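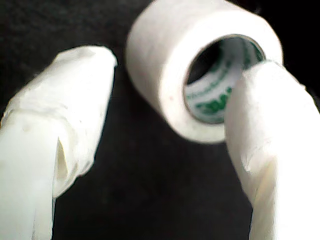
**White tape, everywhere, finally**

The supply closet at the Durndale community center has a proper tape shelf at last, and I can't tell you how happy this makes me! If you came to the Monday first aid evening last winter, you'll remember the shoebox: elastic bandages, safety pins, and one sad roll of tape with its end lost for good.

Savvas Mavromatis put in our order in December and it's all unpacked now. We have 26 rolls of plain white tape, the papery kind that tears by hand, plus a fresh stack of gauze pads. Please fold the end over on itself when you're done – a quarter inch is plenty – and hang the roll back on the dowel through its core.

Ernő Vörös is running two short taping sessions for anyone who wants practice with fingers and ankles. There's room for 16 people at each, and you don't need any experience at all. I went to his last one and came home and taped my whole family (the dog got away). Wear shorts if you're doing ankles, and bring a pair of blunt scissors if you have them.

Sign up on the sheet by the Kaewmanee Room door. Leftover gauze from the old box is free to take.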